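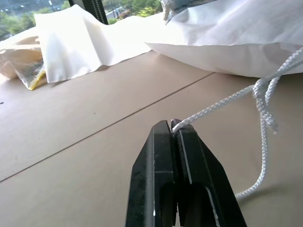 White braided cord, loose knot, white bag.

Tying up bags so they stay tied - quick notes

Got 40 bags to close before June so no time for fancy knots. What works for me:

Don't fill to the top. Leave a good hand's width of slack or you'll never get a neck to tie on.

Push the air out first, then twist. Twist again. Then cord.

Cut the cord longer than you think. Short bits are miserable to knot and worse to undo. Melt or tape the ends if they fray.

Go round the neck 2 times, pull snug, then knot. Slip knot if you'll be back in the bag soon, square knot for storage. Granny knots slide, dont bother.
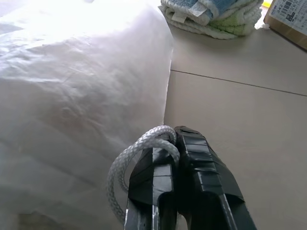
Thin sacks need softer treatment. Skinny string bites right in and splits them, so go up a size. Braided rope like the white one here is kinder on crinkly stuff, and it bends into a loop nicely. Make the loop first, drop it over the neck, then tighten. Saves fingers.

Undoing a stuck knot: push the ends IN toward the knot, wiggle, dont yank. Tamara Mocanu uses a blunt crochet hook, works great.

Label goes on the cord and not the sack - tape peels off when the sack flexes.

Keep offcuts in a jar by teh door. Anything under 3 inches, toss it.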